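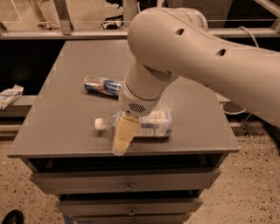
Print this page | E-mail this page

Search the site Enter keywords Go

Celtine House — second floor break area
Housekeeping and safety inspection, 17/12/2018

1. Walkways clear of trip hazards
Pass. The box of Christmas lights was in the stairwell again but has been moved to the store. Please let it stay there until somebody needs it.

2. Floor clean and dry
Pass. The speckles are part of the floor. This has been reported as a spillage 11 times and can now be considered closed.

3. Worktops and cabinet tops clear
Fail. Water bottle on its side on the grey cabinet, drinks can on its side behind it. Both were designed with a flat end. Bottles to be stood up, taken away or put in the recycling.

4. Worktop condition
Pass with comment. Slight scuffing on the cabinet top. Engebretsen quoted for a new one in May and we have decided we like the scuffs.

5. Drawers close fully, knobs secure
Pass. Contents of the bottom drawer not inspected, on grounds of morale.

6. Shelves free of litter
Fail. Crumpled white and blue packet on the dark shelf. The bin is 20 paces away, I walked it.

7. Kettle and microwave tested and in date
Pass. Stickers present. Microwave interior is a matter for item 8.

8. Appliances clean
Fail. See microwave. Wear something old.

9. First aid box complete
Partial. Plasters down to the very small ones. Order placed with Granmont.

10. Fire door unobstructed
Pass — for the first time since this form was introduced.

Actions: items 3, 6 and 8 by Friday. Item 9 on delivery. Re-inspection in the new year.

Related documents
Vuten fridge: defrosting instructions
Recycling: what goes where
Reporting a spillage (revised)
Fire door notice

Print this page | E-mail this page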